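Bins, Tubs and Trays: The Metal Gallery

Every spring somebody sends me a link to a storage article that says metal bins are the last container you will ever buy. I have bought a lot of last containers. This page collects the notes I kept while going through the metal ones, with a short entry for each. The plastic tubs have their own page and the cardboard has been retired.

A word on where the opinions come from. I sort small heavy things: offcuts, game pieces, painted blocks, hardware that came out of other hardware. None of it is delicate. If a bin can't put up with that kind of load without looking sorry for itself, I would like to know before I pay for it, and the sellers are not going to tell me.

The Skania tub
Sold as "workshop grade," a phrase with no meaning that I have ever been able to pin down. It has rolled edges, which I like, and a handle on one side only, which I don't. Carrying it full is an argument with your own wrist. Fine if it never moves.

The Harkberg shallow tray
Good for screws, poor for anything taller than a screw. The listing promised 15 uses. I stopped at four, and one of those was holding the door open. I still have it, under a plant.

Open bins for blocks
My complaint with the deep open bin is simple enough. It is supposed to make sorting easier, and it mostly makes a place where things slide around and end up against a wall. Flared sides are meant to help you reach in. They do, a little. They also take up bench space at the top that you don't get back as floor at the bottom, and the floor is where the blocks are.
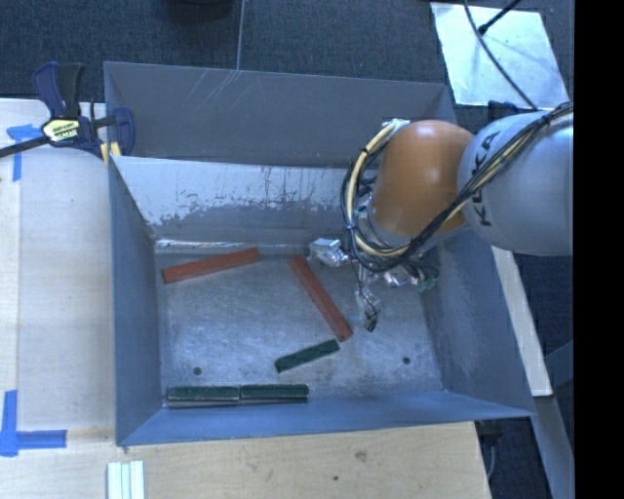 Two long reddish-brown blocks, three shorter green ones, and plenty of scuffed gray floor.

Look at the green pair lined up along the front edge and you might call it tidy. I'd hold off. The red ones lie at whatever angle they please, and the third green is nearly touching one of them. A divider would settle this, and a divider is the one thing an open bin doesn't have. As for "scratch resistant," a claim I keep seeing on bins of every price, I'll say only that smudges and swirls on gray metal show up beautifully under a light.

The small holes in the floor are another matter of taste. Drainage, say the people who like holes. I keep my blocks indoors, where the rainfall is low, and I have lost enough washers through holes like that to have an opinion.

The Lozano stacking set
Three bins that nest when empty and are said to stack when full. The nesting works. The stacking works on a level floor with nobody walking past. The brochure says each one was tested through 1000 openings, and I would be interested to hear how you open something with no lid.

The Zamport deep bin
The biggest of the lot and the one I wanted to like. Stock number 504, if you go looking, though they seem to change the numbers every August. It holds everything, so everything goes into it, and by the end of the month you are digging. Blocks at the bottom, rags on top, a tape measure I had already replaced. The metal itself has been no trouble.

What I use now
Mostly a wooden drawer from a dresser that fell apart. It cost nothing, it has no brochure, and the blocks stay more or less where I put them. I keep one metal bin for heavy pieces and one for things I haven't decided about. The second one is always fuller.

Suggestions are welcome, except for anything that claims to be the last one I'll need. More pictures to come when I've cleared the bench.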